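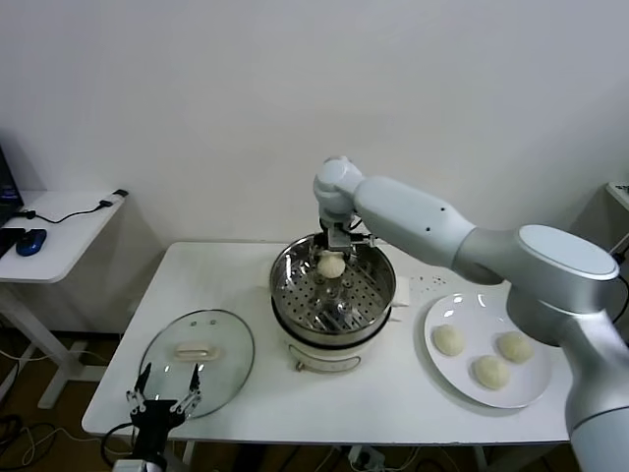

Bun in hand, right over the steamer rack. The rest of the plate is waiting its turn!

So I've been a bad blogger. I joined the robotics club at Flastley last September thinking I'd go to a couple of meetings, eat the free pizza and drift away, and now it's spring and I dream about steamed buns. Let me catch you up.

Our team project is called Fuleseck (it was the name of a folder on the old lab computer and it stuck). The idea is a two-armed kitchen helper, and the very first job we gave it is moving buns between a plate and a steamer. It sounds so easy. My little cousin can do it. My little cousin also has skin on her fingers and doesn't need a calibration file.

The bun part is what I got assigned, and oh my goodness, buns are hard. They're round, they're pale, our table is white and so is the plate, and they squish. Close the gripper too gently and the thing slides out and rolls. Close it too much and you get a bun with a waist. We spent a whole evening just on how fast the fingers should close, and I have a notebook page with nothing on it but the words "slower" and "no, slower" in two different people's handwriting.

Then there's the pot. A plate is forgiving because you can come in from pretty much any side, but the steamer has walls, and there's a metal bit in the middle of the rack. The wrist has to point down and stay down the whole time, so the elbow ends up way out to the side. The first version of my path clipped the rim every single time — a really awful clang, the kind that makes the people in the next room stop talking. I fixed it by adding a point high above the pot where the arm has to stop and straighten out before it goes any lower. It's slow and kind of dorky looking but I love it.
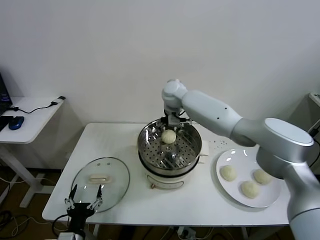

Fingers down in the basket, just behind the bun. I always hold my breath for this bit.

That back half of the basket is where I've spent most of my time lately. There's plenty of room for one bun. Put another one close by and the open fingers want to bump it, so now I'm reading up on how to pick the approach angle instead of always coming in the same way. If you've done this before, please leave me a comment, I'm begging. My current code is a big pile of if statements and I'm a little ashamed of it.

We did 140 practice runs over the last 7 weeks and logged every one in a spreadsheet. I was against the spreadsheet (so much typing!) and I've completely changed my mind. Sorting by "what went wrong" showed us most of our misses were the same miss, with the gripper coming in a tiny bit short on the far side of the plate. One changed offset later and my evenings got a lot happier.

The left arm is the next big thing. It's supposed to handle the glass lid by the handle, and then both arms have to stay out of each other's way, which I'm choosing not to think about until after midterms. We want the whole routine ready for the student showcase in Mestholm, where each team gets up to 5 minutes at the table. At our present speed that's a very small number of buns.

Anyway, I have a problem set due and flour on my sleeve. Next post will be about the lid, assuming the lid survives.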